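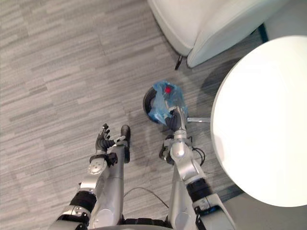
Gray carpet at our Evangelista Street office

About Fovside Renters' Help

Hello, and welcome! If you found your way to this page, there's a good chance you rent your home, or you look after somebody who does, and something has come up with the lease or the landlord or the money. We're glad you're here, and we'd love to tell you a bit about who we are before you pick up the phone (though if you're in a hurry, please go ahead and call - you can always come back and read the rest later).

Fovside Renters' Help is a small nonprofit that has been working with tenants in and near Nusitz for 17 years. We began as a phone line that was open in the evenings, when people were home from work and had their mail in front of them. A caller would read us a letter from the landlord, we would talk it through in everyday words, and then we'd work out together what to write back. That is still a big part of what we do, and many of us still think it's the nicest part of the job.

What we do

Most people come to us about a notice of some kind. It might be a rent increase, a notice to leave, a letter about late fees, or a form that the property manager says has to be signed by the end of the week. We'll read it with you from top to bottom. If it needs an answer, we'll help you write one, and if it needs a lawyer, we'll tell you so and help you find one who takes cases like yours. We aren't lawyers ourselves and we can't speak for you in court, but we can go through your papers with you ahead of time, put them in order by date, and come along and sit with you if you'd like some company.

We also run the Vatanard Fund, which makes small one-time grants to renters who have fallen behind or who have found a new place and can't quite cover the deposit. The fund paid out 200 grants last year. The money goes straight to the landlord or the utility company, and you don't pay it back. There's a short application, and we're happy to fill it in with you over the phone if forms aren't your favorite thing in the world (they aren't ours either, and we wrote this one!).

And then there are the repairs. Heat that won't come on, a leak over the tub, a front door that hasn't locked properly since spring - we hear about these all year long, and a great deal more often from October on. We keep a set of sample letters for repair requests, and you're welcome to copy them and change whatever you like. Keep a copy of anything you send, please, along with a note of the day you sent it.

Who we help

We help anyone who rents in Nusitz or the towns next to it, and that includes people who rent a single room, people in mobile home parks who own the home and rent the lot, and people staying week to week in a motel. You don't need to be behind on your rent to call. You don't need a written lease. We do ask for your household income if you apply to the Vatanard Fund, and for everything else we only ask for what we need to answer your question.

We hear from landlords too, mostly folks with a duplex or the apartment over the garage, who want to do things properly and aren't sure what the notice should say. We're glad to point them to the right forms. If a tenant of theirs is already working with us, though, we'll say we can't help on that one, and we'll suggest somewhere else to try.

Where we are

We have two offices. The main one is on Evangelista Street in Nusitz, on the ground floor, with a ramp at the side entrance and parking behind the building. The Fovside office is smaller and shares a hallway with the tax preparer, so look for our name on the second door. Evangelista Street is open from 9 in the morning until 6 in the evening on weekdays, and Fovside is open afternoons only. Walk-ins are fine at either one, but appointments are seen first, and the first few days of the month are always our busiest.

Children are very welcome. Bring a snack and something to do if you can, as going through a lease takes longer than anyone expects.

What to bring

Please bring your lease if you have one, any letters or notices you've received, and proof of the last 3 rent payments. Bank statements, money order stubs and screenshots of payment apps all work. If you've been texting with your landlord, bring the phone and a charger. And if half of it is missing, come in anyway, and we'll start with what you have.

How we're paid for

Everything we do is free to renters. Our money comes from gifts by people who live here, from a handful of local businesses, and from a yearly grant that covers the rent on both offices (yes, we're renters too). Gifts marked for the Vatanard Fund go entirely to grants, and our running costs come out of the general account. A summary of our spending is kept at the front desk at Evangelista Street, and we'll mail you a copy if you ask.

If you've left us a message and haven't heard back by the end of the next working day, please try again. Evening is the best time to reach a person on the phone line, especially after 7.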